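Handles First: Designing a Range of Printed Mugs for the Saltance Shop
Project report by Sveva Mancuso and Kyrylo Boiko, second year

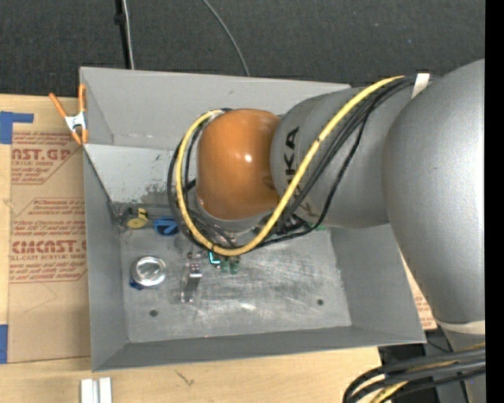

Our project began with a box of returned mugs. Katia Marchetti, who runs the Saltance gift shop, let us take home everything customers had brought back over the winter, and we spent a very happy evening spreading it all over Kyrylo's kitchen floor. Most of the complaints were about the print and hardly any were about the mug. Slogans had faded, a picture sat crooked, or the joke ran so far round the side that you had to turn the mug to finish reading it. We got quite attached to that last problem, and once you start looking you find it everywhere. Even the black KUKA lettering on the grey arm runs vertically, with its lower letters partly hidden by cabling, and a mug handle does much the same thing to the end of a slogan! So we decided to design our range from the handle outwards.

What we set out to do

The brief from our tutor, Evaristo Zanetti, was to plan, make and test a small range of gift mugs that a real shop could stock. We had to choose the blanks, draw the artwork, print by heat transfer and then find out what people thought. We picked two themes. Noneseck is a set for people who hate mornings, and Tidau is a quieter set with sea birds and tide times for the visitors Katia gets in summer.

Choosing the blanks

We tried six blank mugs from different suppliers. Two were out straight away as the coating was patchy near the rim. The tall one looked lovely but tipped over far too easily when full, and Sveva's mum refused to have it near the sofa. In the end we went for a plain white straight-sided mug with a big handle that takes three fingers. A straight side is much kinder to a beginner, because the transfer paper lies flat and you don't get that pale band at the bottom.

Printing

This was the best part of the whole project. Peeling the paper back and seeing the colours come up bright is a proper thrill, and we never got tired of it. Our first batch was too brown (pressed for too long) and the second was blurred where the paper had slipped. Heat tape sorted out the slipping. For the browning we simply took time off the press until white stayed white, and wrote the setting on the lid of the paper box so we wouldn't lose it.

We kept a clear strip on both sides of the handle and put all the words where a right-handed drinker would face them. Then Sandro Costa from our class, who is left-handed, pointed out that he would be looking at a blank wall. Fair enough! After that we printed every design on both faces.

Testing

We gave mugs to 39 people to use at home and asked them to fill in a card. The Noneseck mugs got the most laughs and Tidau got the most people asking to buy one. More than two people told us the lettering on the gull design was too thin to read, and they were right, so we redrew it with a heavier line. Dishwashers were hard on the dark blue, which went dull, and we'd like to try a different ink before anything goes on sale.

What we would change

We left the packaging much too late. The boxes were a loose fit and needed tissue, which put up the cost of each mug. We would also ask left-handed people at the start. Katia has offered us a shelf in December, so the next job is the blue ink and a fourth bird for Tidau, probably an oystercatcher.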